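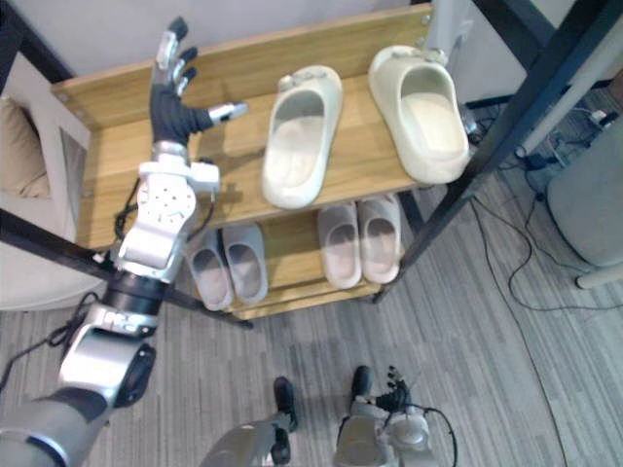
Schuhe im Flur: lagern, trocknen, Gerüche loswerden
Von Raffaele Caruso
Lesezeit: 4 Minuten

Im Flur landet alles, was von draußen kommt: Sand, Streusalz, nasse Sohlen, Jacken, Taschen. Wer dort Ordnung halten will, fängt am besten bei den Schuhen an. Die folgenden Hinweise gelten für eine normale Mietwohnung mit schmalem Flur und ohne eigenen Hauswirtschaftsraum.

Der richtige Platz für das Regal

Ein offenes Schuhregal ist einem geschlossenen Schrank meistens vorzuziehen. Die Luft kommt an die Schuhe heran, und man sieht beim Vorbeigehen, wenn ein Boden gewischt werden muss. Stellen Sie das Regal nicht direkt an eine kalte Außenwand. Lässt sich das nicht vermeiden, rücken Sie es ein paar Zentimeter ab, damit die Luft dahinter zirkulieren kann. Auch unmittelbar neben der Heizung steht es schlecht: Leder wird dort spröde, und geklebte Sohlen können sich lösen.

Messen Sie vor dem Kauf die Nische aus, und zwar unten über der Fußleiste und nicht in Augenhöhe. In unserem Flur ist sie oben ein gutes Stück breiter als am Boden. Das Modell Tundora mit 806 Millimetern Breite passte nur, nachdem die Fußleiste an einer Seite gekürzt war. Mit einer Feinsäge und einer Gehrungslade ist das schnell erledigt. Die Schnittkante wird leicht geschliffen und mit etwas Wachs in der passenden Farbe geschlossen.

Holzböden schützen

Unbehandeltes oder nur dünn lackiertes Holz nimmt Wasserränder an. Abhilfe schafft eine Einlage, die sich herausnehmen lässt. Geeignet sind zugeschnittene Gummimatten oder ein Rest Linoleum. Filz sieht gut aus, saugt sich aber voll und bleibt lange feucht. Zeitungspapier tut es im Winter auch, muss dann aber täglich gewechselt werden, sonst färbt es ab.

Vorhandene Wasserränder lassen sich auf geöltem Holz oft mit feinem Schleifvlies entfernen. Immer in Faserrichtung arbeiten, den Staub absaugen und danach dünn nachölen. Überschüssiges Öl nach einer Viertelstunde abnehmen. Achtung bei den gebrauchten Öllappen: Sie können sich selbst entzünden. Ausgebreitet im Freien trocknen lassen oder in einem verschlossenen Glas mit Wasser aufbewahren, bis sie entsorgt werden.

Bei lackierten Böden hilft Schleifen nur, wenn anschließend neu lackiert wird. Einen einzelnen Rand kann man mit etwas Möbelpolitur abschwächen. Ganz verschwinden wird er selten.

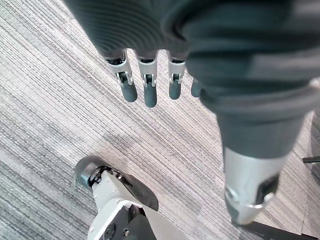
Nasse Schuhe trocknen

Zuerst die Einlegesohlen und die Schnürsenkel herausnehmen. Dann den gröbsten Schmutz mit lauwarmem Wasser und einer Bürste entfernen und die Schuhe locker mit Papier ausstopfen. Nach 30 Minuten das Papier wechseln, danach noch einmal vor dem Schlafengehen. Stark bedrucktes Papier eignet sich nicht für helles Innenfutter.

Die Schuhe trocknen bei Zimmertemperatur am besten auf der Seite liegend, damit auch die Sohle Luft bekommt. Der Föhn ist nur für Gummistiefel eine Lösung, und auch dort nur auf der kalten Stufe. Lederschuhe kommen erst wieder ins Regal, wenn sie sich innen ganz trocken anfühlen. Das dauert je nach Futter etwa 2 Tage. Zum Schluss etwas Schuhcreme auftragen, einziehen lassen und ausbürsten.

Salzränder auf Glattleder gehen mit einem Tuch weg, das in Wasser mit einem Schuss Essig getaucht und gut ausgewrungen wurde. An einer unauffälligen Stelle probieren. Für Rauleder nimmt man eine Kreppbürste und lässt den Essig weg.

Gerüche

Natron hilft gegen Schuhgeruch, wenn man es richtig anwendet. Zwei Teelöffel in eine alte dünne Socke füllen, zuknoten, über Nacht in den Schuh legen. Lose eingestreut setzt sich das Pulver in den Nähten fest und knirscht. In Lederschuhen sollte es gar nicht direkt auf dem Material liegen, dort trocknet es die Oberfläche aus.

Wer abends die Schuhe auszieht, sollte sie über Nacht offen stehen lassen und erst am Morgen in einen Beutel oder Karton räumen. Dasselbe Paar an zwei Tagen hintereinander zu tragen, ist die häufigste Ursache für Geruch. Flor Villca, eine Leserin, legt zusätzlich dünne Zedernholzspäne in einen Teebeutel. Den Beutel drückt sie ab und zu kräftig zusammen, dann riecht das Holz wieder stärker.

Gerippte Stoffe sauber halten

Garderobe und Schuhablage liegen in den meisten Wohnungen dicht beieinander, und entsprechend viel Staub sammelt sich in Jacken, Überwürfen und Sitzkissen. Bei gerippten Stoffen setzt er sich zwischen den Rippen ab. Auf dunklen Farben fällt das besonders auf. 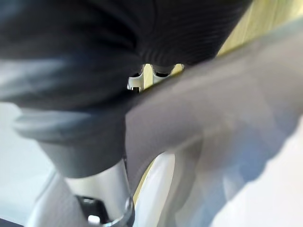

Dunkler Stoff mit feinen Querrippen. Ausgebürstet wird immer längs der Rippen.

Eine weiche Kleiderbürste reicht für die tägliche Pflege. Fusselrollen nehmen nur mit, was oben aufliegt. Tierhaare lösen sich mit einem leicht angefeuchteten Gummihandschuh, mit dem man in einer Richtung über den Stoff streicht.

Beim Waschen den Stoff auf links drehen, Reißverschlüsse schließen und den Schleudergang niedrig einstellen. Handtücher gehören nicht in dieselbe Trommel. Dunkle Teile mit einem flüssigen Colorwaschmittel waschen, Pulver hinterlässt in den Rillen gern helle Streifen. Weichspüler weglassen, er macht elastische Rippen mit der Zeit schlaff. Getrocknet wird liegend, denn am Bügel zieht das eigene Gewicht den nassen Stoff in die Länge.

Bügeln ist meistens überflüssig. Wenn es doch sein muss, mit Dampf arbeiten und das Eisen knapp über dem Stoff führen, ohne zu drücken. Platt gebügelte Rippen richten sich manchmal wieder auf, wenn man das Teil ins Bad hängt und heiß duscht.

Einmal im Jahr ausräumen

Bei uns ist der Mai der Monat dafür. Die Winterschuhe werden geputzt, eingecremt und mit Spannern oder Seidenpapier verstaut. Kunststoffboxen mit dichtem Deckel sind ungünstig, ein Karton mit ein paar Löchern genügt. Außen notiert man mit Bleistift, welches Paar darin liegt.

Solange das Regal leer ist, die Schrauben nachziehen. Wackelt es trotzdem, liegt es oft an der Rückwand, die nur in einer Nut steckt. Ein paar Tropfen Holzleim in der Nut und vier kleine Nägel machen das Möbel wieder steif. Den Leim über Nacht abbinden lassen. Unter die Füße kommen neue Filzgleiter, auf Fliesen besser solche aus Gummi.

Ähnliche Beiträge
Fußleisten kürzen ohne Ausrisse
Quietschende Scharniere: Öl, Fett oder Graphit?
Kalk am Duschkopf lösen
Garderobenhaken sicher in Gipskarton befestigen
Wollpullover von Hand waschen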